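The Pillow Problem: Furnishing for Small People
Speaker notes, Narkton Home Fair, 10/23/26
Slot: 40 minutes, questions included. Keep water nearby.

Opening
Walk on, wait for the coffee line to sit down. Ask for a show of hands: who has bought a pillow in the past year? Now who needed one? Let them look at each other.
Introduce myself. I run Pasaribu, a shop that sells children's furniture, mostly to grandparents. I have strong views on cushions and a garage that doesn't fit a car.

1. Small chairs are not shrunken big chairs
Grown-ups sit in a chair. Kids stand on it, crawl under it, push it to the counter where the cookies are. So the seat has to be low, the legs thick, and the back something a hand can grab. Slats are good for this. They are also good for storing crackers, as every parent in the room will confirm.
Mention paint. Matte hides fingerprints for about a week. Gloss shows them at once, and at least you know where you stand.
Story: the Skudirura catalog shoot, where the stylist put 7 pillows on one toddler chair and then asked the toddler to sit. Pause. Let them picture it.

2. What the pillow is for
Official answer: comfort. Real answer: it gets dragged to the car, the bath and the dog. Buy for dragging.
Bumpy minky wins here. Kids rub the dots when they're tired, and so does my accountant. Downsides: it picks up lint, and it hates a hot dryer. Wash cold, low tumble, shake it out, done.
Shape matters more than people expect. Square ones roll off. A rectangle can lie across the seat and hang over the front a bit.

3. Color, briefly
I get asked about this more than anything else. Pink on light blue is fine. It has always been fine. People come into the shop whispering about it as though they'd like to confess.
Leave this slide up while I drink some water.

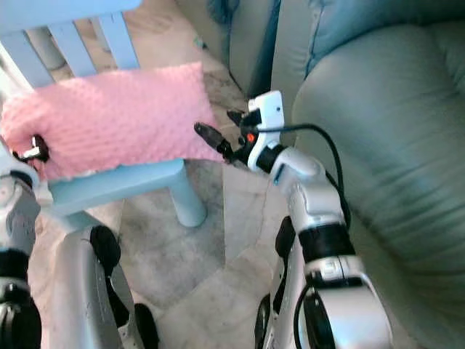 4. The tidy-up test
Before buying, ask how long it takes to put the corner back together at night. Chair in, pillow on, lights out. If it takes more than 10 minutes, you own too much corner.
My rule is 2 soft things per chair. The Sonditeo people on the next stand will tell you otherwise, and they sell baskets.

Questions
Someone will ask about beanbags. Stay calm. Short version: fine until the zipper goes.
If there's time, the washing label story. If there isn't, point them to the handout by the door and get off before the lighting panel sets up.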